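Everything She Needs by the Door

Nesma El Idrissi has moved her workspace 3 times in 4 years, and each time the first thing she packed was her backpack. She laughs when she tells me this. "The desk can wait, the chair can wait. If my bag is ready, I can work anywhere by lunchtime."

I wanted to talk to her about shared offices, and about how people live in rooms that belong to everybody and have to be given back every evening. She helps set up rooms for Trondura, a small company that rents out desks by the month, and she has more opinions about table legs than anyone I have ever met. I mean that as high praise!

So we start there. Her favorite table in the building is a plain white one with thin legs, and she gets up in the middle of a sentence to show me how easily it slides. "People always look at the top," she says. "I look underneath. Thick legs eat up the floor. With a skinny leg you can get your knees in, you can get a bag in, and you can sweep without moving a thing."

The sweeping matters to her. The floor is brown, a color she argued for when Frerichs, the contractor, wanted pale gray. "Brown forgives you. Somebody comes in from the rain, somebody drops a cracker, and the room still looks fine at four in the afternoon. And white furniture on it looks so fresh. I was right about that one and I bring it up every time I see them."

Then there is the question of bags, and this is where she really gets going. Most offices, she says, plan for coats and forget about backpacks. She went around one December with a notepad and asked people where they put theirs. The answers were the floor, the back of a chair, another chair, and (her favorite) "I just keep it on."
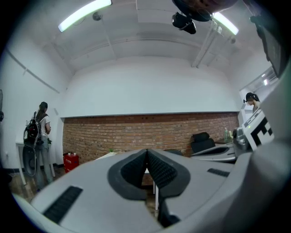
White table legs, brown floor, and a big black backpack on a person's shoulders.

"I love the ones who keep it on," she says. "They walk in, they remember something they have to do standing up, and twenty minutes later they're still wearing the whole thing. I do it too. You feel ready." What she wants is a hook strong enough for a full bag, at shoulder height, close to where you stop walking. She has tried a wall rail from Rastov and likes it a lot, though she thinks the hooks sit too close together for anything bigger than a purse.

Her colleague Abdelkrim El-Sayed joins us with tea and disagrees at once. He is for shelves. "A hook pulls the bag out of shape and everything goes to the bottom," he says. "Put it on a low shelf, open the zipper, there's your charger." They have clearly had this talk before, and they both enjoy it. The next room, which they call Nella, will have hooks on one side and a shelf on the other, and they plan to see which fills up first.

I ask Nesma what goes in her own bag. Laptop, sweater, a flat pouch for cables, tape measure, two pens, snacks. The tape measure goes everywhere, even on vacation. "You see a nice table in a café," she says, "and you have to know how tall it is."

Abdelkrim nods. He has a list of café tables on his phone, and before I leave he makes me look at all of it.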